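### 3.2 Where the bags end up

I'll admit I came to plastic bags by accident. Kirsty Farquharson and I had set out to write about shelving (who labels it, who ignores the labels), and by March our field notes were mostly about carrier bags. People fold them, knot them, stuff them inside other bags, and then leave one lying on top of whatever was open at the time! We went back through all 392 notes from the Druvivley rooms and coded every bag we'd written down, which took far longer than I'd promised Kirsty it would.

The coding sheet is the short one from Section 2. A bag is "stored" if it has been put somewhere meant for bags, and "parked" if it has simply come to rest. I wanted a third code for bags holding something, but we couldn't agree on how to tell without touching them, so we dropped it. 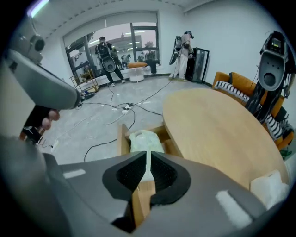
**Figure 4.** A parked bag, crumpled, with an open-topped wooden box.

Parked bags love an open top. Boxes, bins, half-empty crates, it hardly matters which, and in our notes the tidy furniture nearby made very little difference. The room in Figure 4 has a tiered metal cart over by the window, already holding a mix of things, and the white bag is still at the box. Kirsty reads this as a matter of reach: the box is closer to where the work goes on. I lean toward something sloppier, that an open box looks like an invitation and a full shelf looks like somebody else's business. We argued about it for most of an afternoon and ended up keeping both readings, and we come back to them in Section 4 with the notes from the Pumudeck rooms, where the boxes had lids.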